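Hosamcombe Village Hall – Winter Fair Kitchen and Tearoom Check
Checked by Róisín Ó Néill, December 16, 2023

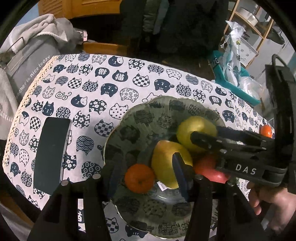
1. Entrance and fire exits
Front doors open fully: yes
Side exit clear: yes, now. The stacking chairs have gone back to the store and what a difference it makes!
Exit signs lit: yes, both.
Comment: Kevin, the mat by the front door still curls at one corner. Please tape it down or swap it for the flat one in the cloakroom.

2. Tables and cloths
Legs locked: yes, except the one with the blue tag. Do not use it.
Cloths clear of the floor on the walkway side: yes
Gap between rows: 800 mm at the narrowest, fine for a pushchair.
Comment: I love the patterned cloths this year – so much more cheerful than the paper roll. The cat one is my favourite and I will hear no argument. Anything with a lace trim needs tucking in where people squeeze past.

3. Fruit and cold food
Whole fruit washed before it goes out: to do on the morning
Stickers and price labels taken off fruit and plates: to do
Glass plates checked for chips: yes, all good. Run a finger round the underside too.
Cakes covered until opening: covers found, top shelf, left of the hatch.
Comment: Drita's allergen cards are brilliant, big clear letters and a different colour for nuts. Please keep each card with its own cake when you move things about.

4. Fridge and urn
Fridge temperature: 4 °C at the first look, 5 °C after we had loaded the milk. Pass.
Urn lid seats properly: yes
Urn lead away from the sink: no. Moved to the far socket and marked with tape.
Comment: the urn was descaled in August and it boils beautifully. Fill to the 8 litre line and no higher, as it spits.

5. Electrics
Extension leads fully unwound: yes
Test labels in date: all but the old toaster, which has gone in the cupboard under the stage.
Comment: Conall has offered to test it. Until then, toast is off the menu (sorry, teacake fans).

6. First aid and fire blanket
Kit stocked: short of blue plasters. Fionnuala is bringing a box.
Blanket on its hook: yes
Extinguisher pin and seal: intact

Still open: doormat, plasters, toaster, fruit washing. Initial each one on the sheet by the hatch when it is done.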